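Leave the Amplifier at Home

I have been operating from hilltops for nine years, nearly all of it on 40 and 20 meters, and I have come to an opinion that is not popular in my local club. I think the small amplifiers so many people now carry up hills are making the hobby worse for the people who carry them.

I should say what I mean by small. A typical portable CW rig puts out five watts or a little less. For a modest amount of money you can buy or build a box that takes those five watts and turns them into 50 or more. The box is not heavy by itself. The battery that feeds it is another matter, and so is the coax you end up wanting once you start thinking about losses.

Last August I went up Godow with Mareike Lenz, who had just finished putting one of these together from a kit. Godow is not a hard hill. The trail gains 630 feet and the top is broad and grassy, with one dead pine that everyone uses to hold up the end of a wire. Mareike had the amplifier, a larger battery, a fan she had added because she did not trust the heat sink, and a proper folding table to keep it all off the ground. I had my usual kit in a lunch bag.

We took turns. She worked a good string of stations in her first half hour, and so did I in my second. Her reports were better than mine, as they should have been. Where I got a 439 she got a 559. The people who answered were mostly the same people. They are the ones who sit at home with good antennas and chase summits every weekend, and they can hear five watts perfectly well. They have been doing it for years and most of them are better at it than we are.

The arithmetic is on my side here. Going from five watts to 50 is ten decibels, a little under two S-units. That can save a contact when the band is bad, and I won't pretend otherwise. But the same evening you can lose most of that by hanging the wire too low, or by running it along the ridge when it ought to be up in the clear. I see people do this all the time. They have carried the extra weight up the hill and then they throw the antenna over the first bush.

Dardo Bustos disagrees with me about this, and he is a better operator than I am, so I will give his side. He says the chasers with big stations are not the whole audience. There are people in apartments with a wire on the balcony and a noise floor at S7, and they will never hear my five watts. If we want them to take part, somebody has to be loud. He also says that on single sideband the difference is much greater than on CW, and there I think he is simply right. Anyone who works voice from a summit in winter with a flat ionosphere has my sympathy.

My answer is that the antenna should come first, and for most of us it has not come first. I would like to see every new operator spend a full season at five watts before buying anything that gets warm. A season teaches you when a band is about to close and where to put the wire. You also learn to find a clear frequency and stay on it long enough for the spot to go out.

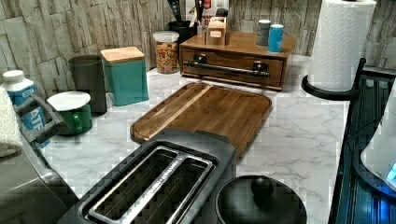
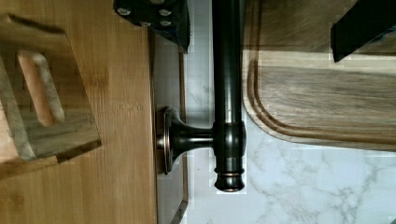

Weight is the other part of the argument, and it is the part that people wave away. Everyone has a figure for the amplifier and hardly anyone has a figure for the whole bag. I weigh everything before a trip, on the kitchen scale, and I write it down. It is a dull habit and I recommend it. Any stretch of counter will do for the job, even a busy one with a toaster and a cutting board already on it, like the marble-patterned one in the first photo. Put each item on the scale by itself, including the stakes and the roll of tape, and then put the packed bag on at the end. The two totals never agree, and the difference is always something you forgot you were carrying.

When Mareike did this after Godow, her radio gear came to more than three times mine. She was surprised by it. The amplifier was a small share of the total. The rest was there to support the amplifier - the battery, the thicker power leads, the fan, the table, a second tuner that could take the power. One purchase had pulled in all the others. I have seen the same thing happen with the Stomodel antennas, which are very good and which need a mast, which needs guys, which need a hammer if the ground is frozen.

There is also the matter of how much noise we make for other people. Lewis is a popular summit, and on a fine weekend there may be two or three stations on it at once. At five watts we can share. Keep the wires apart, pick different bands, and everybody gets a log. When one of those stations runs 80 watts the others may as well sit down and eat. I was up there with my end-fed wire when a man set up down the slope from me and keyed his amplifier, and my receiver went deaf each time he sent. He was friendly and offered to take turns, and we did. But I lost most of an opening to Europe, and he had no idea he was causing it until I walked over. I don't blame him much. The rules allow it, and the manual that came with his box had nothing to say about neighbors.

Some people would like a rule. There was a proposal going around on the Stosa mailing list to cap summit contacts at ten watts for certain awards. I am against it. A power limit can't be checked by anyone, it would start arguments that last for years, and it would push away the voice operators Dardo is worried about. Award programs work best when they ask for very little. You go up, you make your contacts, you come down and send in the log.

What I would like is a change in the advice we give. A beginner who writes to a forum to say he made only three contacts on his first hill will be told inside an hour to get more power. I have watched it happen over and over. Very few people ask him how high the wire was or whether he posted a spot. Fewer still ask what time of day he was up there. On 20 meters in the early afternoon he might have had a pileup with the same radio. The answer costs nothing, and maybe that's why it is less fun to give.

I do own an amplifier. I built it years ago and it works well. It sits on the shelf over my bench and I use it from home for a regular net with friends 1000 miles away, where it makes the difference between a chat and a struggle. I have carried it up a hill exactly once. I made the same number of contacts as on the previous trip, my shoulders hurt, and the battery gave out before I did.

If you have one and you enjoy it, keep using it, and listen on the band before you turn it on when there are other people on the summit. If you are thinking about buying one, put up a better wire first and give it until the end of the season. Mareike still has hers. The last time we went out together she left it in the car, and she had her four contacts before I had finished untangling my radials.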